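Steamed buns before the bus: a morning with a Skuvumport bun seller

I'd been buying buns from the same woman in Skuvumport since November before I got up the nerve to ask if we could talk. She said sure, as long as I didn't print her name and didn't ask for the dough recipe. So no name, no dough. What I wanted to know about was the steaming anyway, which is where mine always go wrong!

"Everyone blames the flour," she told me. "I used to blame the flour too. Then I started paying attention to how I took them out."

She used to run two big bamboo stacks at the old Pelov market, 82 buns on a good morning, and she doesn't miss it much. At home she likes a small electric steamer with a steel tray, and she's fussy about space. Buns need room to swell, she says, and people crowd them — I crowd them — and then they tear where they touch. She'd sooner do a second batch. And before anything comes out, the plate has to be right there next to the pot. 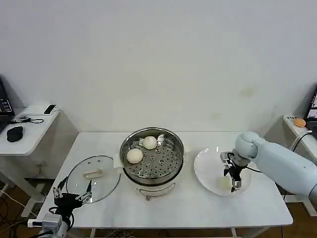

My neighbor, who was listening to all this over her coffee, wanted to know why you'd bother with a plate at all when you could leave them on the tray until lunch. The answer came fast.

"Because they sit there and get soggy bottoms! The tray is still steaming them. You turned it off, fine, but the water doesn't know that."

The lid is the other thing. She lifts it slowly, tilting it away so the drips run off the back, and lays it flat on the table where she can see it. She broke a glass one in her Prantl apartment years ago by leaning it against the wall, and she still sounds annoyed about it.

I asked what size she makes. She used to weigh everything (900 grams of dough, divided up on a little scale) and now she goes by hand. "If it fills my palm, it's a bun. If it doesn't, I eat it." 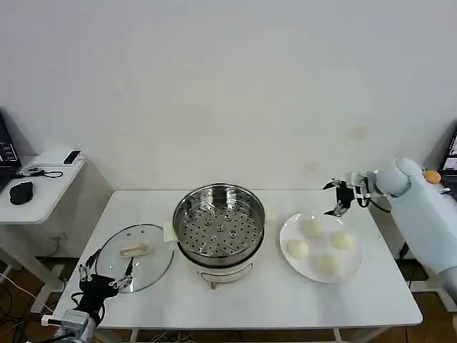
Then we got onto leftovers, which I never have but apparently other people do. Hers go into a bag once they've cooled all the way through, then the freezer, and back into the steamer straight from frozen. She won't microwave them. Her kids do, and she leaves the kitchen.

Before I left she gave me two to take home, wrapped in a dish towel. I ate one on the Fimon bus and the other one standing at my front door, looking for my keys.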